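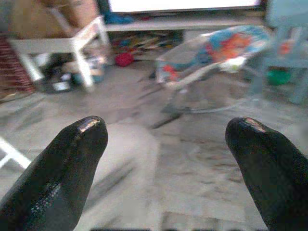 The Vodo two-finger gripper is the best hand we've had on a home robot, and we're happy to tell anyone who asks. It also has one fault that every operator needs to know before switching it on, so the fault gets most of the space on this page. The short version: on units with the first style of wrist cable, the gripper can let go of what it's holding when the wrist turns far to one side. We love that it works in rooms people live in, with toys heaped under a shelf, a red ball on the floor and a baby bouncer parked a short way off, but those are also the rooms where a dropped object matters. Please read the cable section even if your gripper has never let go of anything.

What it is

A parallel gripper with two black fingers, sold in pairs for two-arm setups. Each finger is rounded at the tip, so it can come down next to something on a floor without digging in. Rated load is 700 grams per hand with the standard fingers. The grip is gentle and surprisingly fast (we still grin a bit when it picks up a sock on the first try), and the whole head comes off the arm with a hex key and a bit of patience.

The fault

In October one of our two-arm units dropped a full drinking glass during a table-to-counter run. The arm hadn't hit anything and the load was well under the limit. The log showed the gripper losing its signal for a fraction of a second, coming back, and running its start-up routine. That routine opens the fingers. So the glass went down, and the robot carried on toward the counter with an open hand and no complaint at all.

Damián Benítez traced it over two evenings. The wrist cable had been tied too close to the head, which left it short on slack. Turn the wrist far enough and the plug gets pulled sideways, the contact breaks, and the hand restarts. He got the same result 28 times on the bench by turning the wrist slowly under load. The hand that failed had 257 hours on it, and the plug looked perfectly fine from the outside.

There are two separate problems in there. The cable was tied wrong, and that was our mistake. The hand should also never open on a restart while it's holding something, and that one is in the Vodo firmware. Both now have a fix, and you need both.

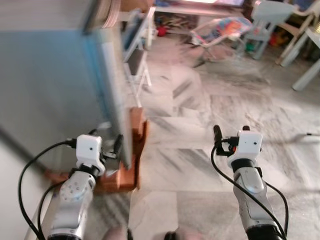 Cable slack is the first thing to check, and you can do it with the power off. Leave a free loop at the head, and tie the cable farther down the forearm where the wrist doesn't move it. Then turn the wrist by hand through its full range, both ways, and watch the plug. On the left arm our cable comes off the top of the white module, curves down and runs along the outside of the arm. Check it again before any job that keeps the gripper low and beside something big, like a tall panel standing in a wooden block, where there's a broad flat face for a loop to rub on or catch. A loop that is too long brings its own trouble! Ours must pass a 30 mm spacer between the cable and the forearm at the top of the curve, and it mustn't hang past the fingertips in any position.

Firmware and the hold setting

Update both hands to the current firmware before you use them again. It adds a setting called Hold on Restart, and it ships turned off, so go into the hand menu and turn it on for left and right separately. With it on, a hand that loses signal keeps its fingers where they are, the arm stops, and the operator gets a message and has to confirm before anything opens.

One thing to be careful with: a hand that holds on through a restart will also hold on to a sleeve or a finger. The manual release is the small lever under the head. Learn where it is with your eyes shut. Lihua Qiu has new operators find it with the arm in six different poses, and it's a really good exercise, because the lever ends up facing the wall more often than you'd think.

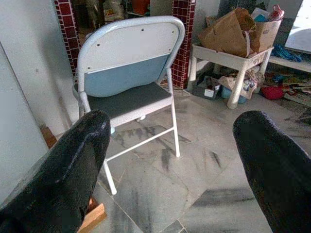
The stop button comes first, the lever second. Pulling the lever on an arm that's still moving frees the object but leaves you standing next to a moving arm. Press stop, wait for the status light to go steady, then pull.

If a hand lets go

Press stop and leave the object where it fell. Save the log before restarting, as a restart overwrites the last few seconds and those are the ones we want. Write down which arm it was, what it was holding and which way the wrist was turned. Don't retie the cable until somebody has taken a photo of it. If glass or liquid is involved, clean-up comes ahead of all of this except the stop button.

Fingers

Standard fingers are fine for bottles, cloth, cardboard and most toys. The soft fingers from Falleck fit the same mount and are great on fruit, though they lower the load limit and need the hand recalibrated each time you swap them. Wipe either kind with a damp cloth. No solvents, please, they ruin the surface.

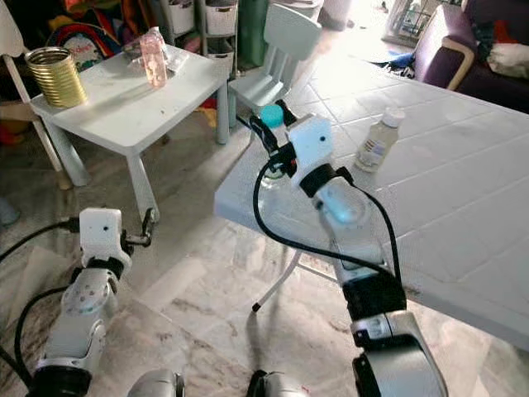 Initz Home Robotics Lab, Equipment Desk

We now practice with closed plastic bottles only. Glass comes back once a hand has passed the slow wrist turn on the bench with Hold on Restart switched on, and Damián signs the tag. Hands without a tag stay on the shelf.

Borrowing a pair: ask at the desk, and bring your arm's serial number so we can match the cable. Pairs come with two hands, two cables, the spacer, the hex key and a printed copy of the release steps. Spare cables of the new length come from Rivadeneira and we keep a few in the drawer. The old ones have a gray sleeve at the plug. If you find one, cut it in half and drop it in the scrap bin, then come and get a new one.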